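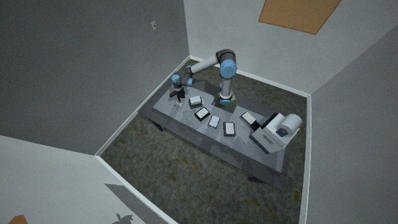

Workshop Tips: Setting Up and Running a Simulated Bench Cell

Published by the Warkuris shared workshop, software section. Last revised April 1, 2020.

The following tips are intended for members who write planning or control code for the bench arm and who test it in simulation before requesting time in the cell. They assume a working installation of the Vurnus planner and read access to the Skirnesell scene library. Members who have neither should write to Haiyan Han.

Before you load a scene

Pull the scene library first. Most of the complaints received in November concerned scenes that had been corrected weeks earlier. The revision number is printed in the first line of the log, and anything below 538 should be discarded.

Keep your own edits in a separate layer file. Do not save over the shared room. The walls, floor and table belong to the library, and the trays and equipment on the table belong to you.

Check the units of every imported part. The scene library works in meters, while most drawing packages export in millimeters. A tray that cannot be found after loading is often there, but very large, with the whole room inside it.

Laying out the table

Start from a high corner view that takes in the full tabletop, the walls and the base of the arm. Layout errors that are hard to notice at table height are plain from above, particularly trays that overlap the footprint of a larger machine.

Trays may be set at different angles. The planner reads the pose of each one from its tag in the layer file and has no need of a tidy row. A few turned trays make a better test than a straight line, as a grasp that has only been tried square to the table tends to fail on the first angled one.

Leave clearance beside tall equipment. Where a container stands close to a machine at the end of the table, plan the approach from the open side and retreat the same way. If the planner returns a path that passes over the top of the machine, raise the height of the keep-out box and run the query again.

Give every object a collision shape, including the ones the arm has no business touching. Simple boxes are enough for trays. For a machine with a rounded housing, use a cylinder for the housing and a box for the lower body. Loading the full mesh slows each query and gains very little.

The floor and walls need shapes as well. The elbow can swing well behind the base, and a planner that knows of no wall will gladly use the space beyond it.

Grasping small objects

Bring the gripper to a hover point directly over the object, pause, and then descend in a straight line. Use the joint planner to reach the hover point and the straight-line planner for the descent. Mixing the two in a single request is the usual cause of a sideways approach.

Set the hover height at 80 millimeters unless the tray walls call for more.

For objects with an uneven outline, do not rely on the bounding box to choose the finger opening. Ask the perception module for the narrowest width across the object and add a small margin on each side.

Shadows deserve attention. The rendered light throws dark patches on the tabletop near the gripper, and a color threshold will sometimes report one of them as a part. Use the depth channel to confirm any detection – a shadow has no height – before passing it to the grasp planner.

Floor texture can mislead in the same fashion. Crop the camera input to the tabletop before segmentation if the floor in your scene is speckled.

Running trials

Fix the random seed for debugging and release it for measurement. A plan that works on one seed has been shown to work once.

We ask for some 300 trials before a cell request is considered. Vary the tray positions, the lighting and the starting posture of the arm between trials, and record which of these was changed.

Set the planning timeout to 2 seconds. Longer limits hide poor layouts.

Keep the failed runs. Rhydian Bowen maintains the Eynon replay tool, which will step through any stored run and mark the point at which the path was rejected. Please attach the replay file to your question when asking for help – a written account of the fault is rarely enough.

Moving to the cell

Measure the real table again before the first run and enter the values in your layer file. Do not carry over figures from another member's project.

Run the first pass at reduced speed with the trays empty. Compare the joint log with the simulated one, and look first at the wrist, where small calibration errors show most clearly.

Return the shared layer to its default state when your session ends, and note any change to the equipment in the cell log.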